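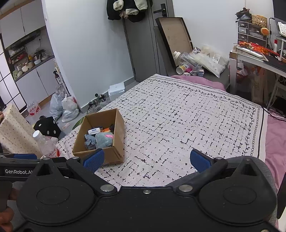

I have been teaching by hand for 11 evenings now, and I still talk to the gripper under my breath, the way my grandmother talked to her bread dough. The task is tidying, which sounds easy until you have to do it slowly enough for a robot to learn from. Soft things are my favorites – the plush in the cardboard box on the bed gives so nicely between those blue finger pads! Bottles I like less. I managed 19 good runs last night, threw out 3, and went to bed very pleased.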